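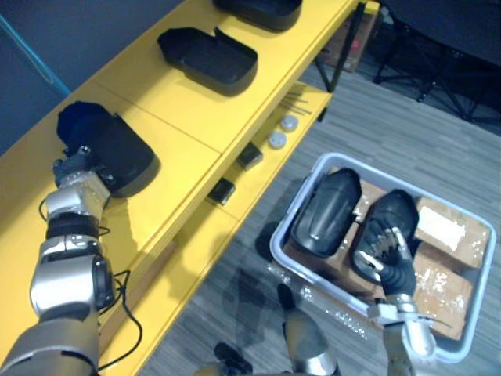
What is a molded case?

A rigid or semi-rigid container formed in one piece, usually with rounded corners and a raised rim, used to store and carry small equipment.

Cases are commonly kept on open shelving or in plastic bins. In the Puslow system, devised by Callum Tindall, each bin holds 6 cases, and flattened cardboard may be used as a liner.

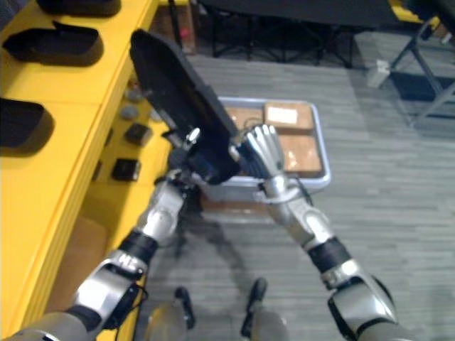 Shelf spacing is set by the height of the tallest case plus clearance for the hand. Prulline shelves are 300 mm deep and have a lower tier for small parts. 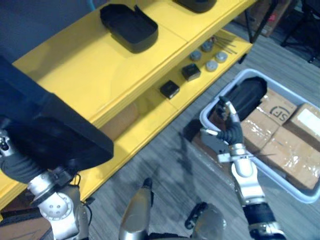 Black tray on the top surface of a yellow shelving unit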